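The Bench Between Sessions: On the Care of Shared Laboratory Surfaces

Print this article | E-mail this article

Any laboratory used by more than one group is judged first by its benches. Visitors look at the instruments, and funders ask after publications, but the person who arrives at 8 in the morning to begin work looks at the surface in front of the stool. If it is clean, the day starts. If it is not, the day starts with a cloth, and with some quiet resentment toward whoever was there before.

It is the position of this essay that the cleaning of shared benches should be treated as part of the experiment and recorded in the same notebook. At present most institutions treat it as courtesy. Courtesy is pleasant, but it cannot be scheduled, and it tends to fail in February, when the teaching sections are full and the rooms turn over with very little time between them.

The teaching laboratories at Brevton offer a fair case. The building has 20 benches on two floors, shared among undergraduate sections, two research groups and a summer program. A written policy on waste has been in force for years, and it is followed. The same can be said of the policies on eye protection, labeling and the storage of solvents. On the bench surface itself, the handbook says only that areas should be "left in good order." Those four words have been asked to carry far more than they can bear.

Good order is read differently by different people. To a student hurrying to a lecture, it means that the glassware has been returned and the stool pushed in. To a technician, it means that the surface has been wiped, the racks lifted and wiped beneath, and the cloth discarded. Between those two readings lies most of what one finds on a bench at the change of session.

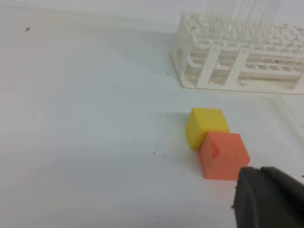
A white plastic tube rack on a white bench top, with dark specks on the surface and on the rack.

White surfaces are often criticized for showing everything. In the view of this writer, that is the best argument for them. A speckled or dark top would hide the same debris and leave it there for the next user. A white one reports it at once, and reports it to everyone. When the Sandhu wing was refitted, there was pressure to choose a gray finish on the ground that it would "stay looking clean longer." The request was declined, and properly so. A bench that looks clean for longer is cleaned less often.

The rack deserves separate mention. It is handled more than almost any other object in the room, yet it is seldom thought of as something that gets dirty. Tubes are washed or thrown away. Pipettes are serviced on a calendar. The rack stays where it is, sometimes for an entire term, and whatever falls on its upper deck remains around the holes until a tube is pushed through and carries it down to the shelf below. The open sides make the interior look easy to reach, but a cloth will not clear the inner corners. They need a brush and a rinse, with the tubes taken out first.

Devendra Bansal, who managed the Siretti preparation rooms before his retirement, kept a rule that every rack be emptied and turned over at the end of the day. Some colleagues thought this excessive, and for a research group in the middle of a long run it may well have been. The principle behind it was sound all the same. An object that never moves is an object under which no one cleans.

There are reasonable objections. The first concerns time. A session that ends on the hour and is followed by another leaves little margin, and instructors are right to protect what they have. The answer is to shorten the practical by the minutes required and to say so in the schedule. Institutions that decline to do this have simply passed the work to whoever comes next.

The second objection is that a few dry crumbs of unknown origin do no harm to most teaching exercises. That is probably true of most exercises. It is less true of the habits those exercises are meant to form. A student who learns to set a clean tube down beside someone else's residue will do so later, in work where it matters a great deal – and will see nothing unusual in it.

The handbook should therefore be amended. Surfaces are to be wiped at the close of each session, racks lifted, and the notebook initialed by the person who did it. Racks are to be emptied and washed each week. Instructors should inspect before dismissal and should be given the time in which to do so.

Contact the Editorial Office | Copyright Brevton Laboratory Review. All rights reserved. | Back to top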